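Chapter 4
Tracing an Outbreak

In November, a clinic in Betivau reported 3 cases of measles. Within weeks the count had reached 50, and health workers in nearby Duman were calling families to ask where they had been. 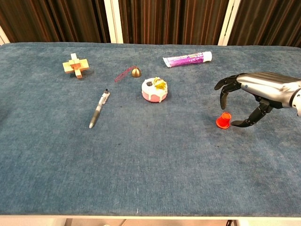
Contact tracing starts with a list of the people and places a patient has been near. Shared surfaces go on it too. A toothpaste-style tube lying among other small things on a cloth-covered table is easy to leave out of an interview, so ask about everyday items by name.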